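Wir verwenden Cookies, um Inhalte zu personalisieren und Zugriffe auszuwerten. Mit "Alle akzeptieren" stimmst du zu. Einstellungen | Alle akzeptieren

Meinung / Wohnen & Haushalt

Lasst das Tuch hängen

Schnell geschrieben, zwischen zwei Terminen, der Kaffee steht daneben. Aber es muss raus.

Letzten Monat beim Aufräumen helfen in Pristitz, große Wohnung, schöne Küche. Und der erste Satz, der fiel, bevor überhaupt einer die Jacke ausgezogen hatte: Das Tuch da kommt weg. Gemeint war ein Stück Stoff vor dem Geschirr im Regal. Sonst nichts. Kein Chaos, kein Schimmel, keine Ameisen. Ein Tuch.

Woher kommt dieser Hass auf Stoff in der Küche?

Ich weiß schon, woher. Aus den Prospekten. Seit Jahren wird uns erzählt, eine Küche müsse entweder ganz zu sein oder ganz offen. Ganz zu: Fronten ohne Griff, man drückt irgendwo drauf und es geht die falsche Tür auf. Ganz offen: Regalbretter, auf denen sechs Schalen stehen, alle von derselben Töpferin, und dazwischen Luft. Dazwischen gibt es angeblich nichts. Wer was dazwischenhängt, der hat aufgegeben.

Meine Großmutter hatte unter der Spüle einen Vorhang am Draht. Kariert. Einmal im Monat runter, in die Wäsche, wieder dran. Der Draht war ausgeleiert, also hing das ganze in der Mitte durch. Hat keinen gestört. Dahinter Eimer, Schmierseife, Kartoffeln. Man griff rein, ohne hinzusehen, und hatte die Kartoffel in der Hand. Versucht das mal mit einem Auszugsystem mit Dämpfung.

Apropos. Ich hab mir voriges Jahr im Möbelhaus in Mostton ausrechnen lassen, was es kostet, ein offenes Fach nachträglich zu schließen. Ein Fach! Eine Tür, zwei Scharniere, Anfahrt. 325 Euro bei der Serie Zenano, und die Front wäre dann im Farbton "leicht abweichend" gewesen. Leicht abweichend heißt, man sieht es jeden Morgen beim Zähneputzen noch vor sich. Bei der anderen Firma, Rind, 258 Euro, dafür selber einhängen. Ich habe beide Zettel aufgehoben, sie liegen in der Schublade mit den Gummibändern.

Dann habe ich für 10 Euro Stoff gekauft. Weiß, dünn. Reststück. Nicht mal gesäumt, bis heute nicht, ich geb's zu. Und drübergelegt.

Jetzt der Einwand, ich kenne ihn auswendig: Das staubt doch ein. Ja, sicher staubt es ein. Dafür ist es ja da! Der Staub liegt auf dem Tuch und nicht in der Tasse. Das Tuch kommt in die Maschine, zusammen mit den Geschirrtüchern. Die Tasse muss ich vorm Trinken nicht mehr ausspülen. Wer offene Regale hat und behauptet, er spült nicht jede Tasse vorher kurz aus, lügt oder hat sehr oft Besuch.

Zweiter Einwand: sieht unordentlich aus. Tja. Falten halt. Stoff hat Falten. Ich finde, eine Küche, in der nichts weich ist, klingt auch furchtbar, jeder Löffel ein Schlag. Aber gut, Geschmack. Nur soll man dann sagen: gefällt mir nicht. Und nicht so tun, als wäre es ein Ordnungsproblem. Ordnung heißt für mich, dass ich weiß, wo was steht. Ich muss es dafür nicht sehen.

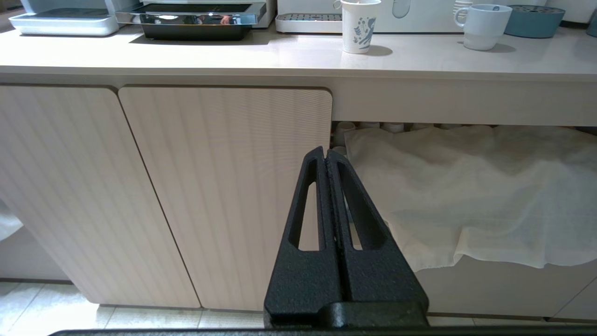
Und damit zu dem, was mich wirklich ärgert. Dieselben Leute, die sich über ein Tuch aufregen, stellen sich oben die halbe Arbeitsfläche mit Geräten voll. Das gilt dann als aufgeräumt, weil es Geräte sind. Eine Kaffeemaschine darf herumstehen, so breit sie will. Ein Lappen Stoff, der locker über dem Geschirr liegt und keinem Menschen Platz wegnimmt, ist ein Schandfleck. Verstehe ich nicht, will ich auch nicht mehr verstehen.

In einem Wohnforum hatte ich das im Februar mal so ähnlich hingeschrieben, drei Zeilen. 117 Antworten. Die meisten wollten mir eine Tür verkaufen oder wenigstens eine Klappe. Einer schlug ein Rollo vor, mit Kettchen. Kettchen! In Kniehöhe, mit Kindern im Haus. Eine schrieb nur: "bei uns hängt seit dem Einzug ein Bettlaken, wir reden nicht drüber." Der hätte ich gern einen Kuchen geschickt.

Was ich gelten lasse: Neben dem Herd hat Stoff nichts verloren. Fett, Flamme, klar. Auch direkt an der Spüle wird es klamm, da muss man öfter wechseln, als einem lieb ist. Und schwere Vorhänge mit Rüschen, na ja, die müssen auch nicht zurückkommen. Dünn, hell, waschbar, fertig. Wer mag, nimmt ein Stück Klettband, damit es nicht rutscht. Ich nehme keins, bei mir rutscht es eben und wird dann wieder hochgezogen.

In Pristitz haben wir das Tuch übrigens erst abgenommen, zusammengelegt, auf den Stuhl. Dann die Tassen sortiert, zwei mit Sprung aussortiert, den Rest wieder rein. Eine halbe Stunde lang hat jeder, der durch die Küche kam, auf das Fach geguckt und irgendwas umgestellt. Henkel nach links, Henkel nach rechts, die hohen nach hinten.

Gegen fünf hing das Tuch wieder. Ich hab's nicht aufgehängt.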